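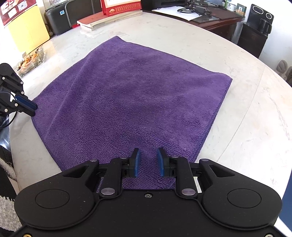

Cloths and laundry, the August note

2025-08-12

Quick one this month, we're short on time and the Isongate shop is mid stock take. Several of you wrote in after the May issue asking why microfiber stops working. Short answer: fabric softener. Long answer follows.

Microfiber is polyester, mostly, with some nylon in it. The fibers are split very fine and that's what grabs the dust. Softener coats them. So do dryer sheets. Once they're coated the cloth just pushes water around the table and leaves streaks, and people blame the cloth and throw it out. Please don't. You can usually bring it back.

How to bring one back:
Soak in warm water with a small squirt of plain dish soap, an hour or so. Rinse till the water runs clear. Then wash on its own, no softener, half the detergent you'd normally use. Hang it up. If it still skates over the glass do the whole thing again. Twice fixes most of them. Three times and it's still bad, it goes in the garage for bike chains.

Washing them the rest of the time. Keep them away from cotton towels!! Cotton sheds, microfiber holds on to every bit of it, and then you're picking lint off your bathroom mirror. We keep a seperate mesh bag on the back of the laundry door and run it when it's full. Warm wash is fine. Very hot is not, same for a hot dryer, the fibers go stiff and you can't undo that one. No bleach.

Colors. Dark ones bleed the first time or two, so wash new ones alone before they go near anything pale. After that pick one color per job and stick to it. Kitchen, bathroom, windows, floor. Doesn't matter which is which as long as the whole house agrees. Write it on a bit of tape inside the cupboard door.

Stone counters and tabletops, because that came up too. Marble doesn't like vinegar or lemon, or most of the bathroom sprays. Damp cloth, drop of mild dish soap, wipe, second cloth to dry. Don't leave a wet cloth sitting on it overnight. Wine and coffee want blotting right away, wiping only spreads them.

Folding: in half and in half again gives you a clean side each time you flip. Old cleaners' trick. Start at the top of the room and work down, swap when all the sides are dirty.

Stock news. The Skasetti cloths are back in, the bigger size only for now, small ones are on the boat. We ordered 2,000 and 1,441 were spoken for before they were even off the pallet, so if you're on the waiting list you're fine, if not then be quick. Siltine soap flakes are in too, the unscented. The lavender has been dropped by the maker and no we can't get more, sorry, we did ask.

Caron mesh bags are 20 percent off until the end of the month. Zippers are better than on the last batch. If yours from the last batch split, bring it in and we'll swap it, no receipt needed.

Refill counter is closed while we count stock. Should be open again by the time most of you read this but call first. Bottles dropped off before we shut are all labeled and on the back shelf, come get them whenver.

Next issue is wool. Send questions now please, the inbox fills up.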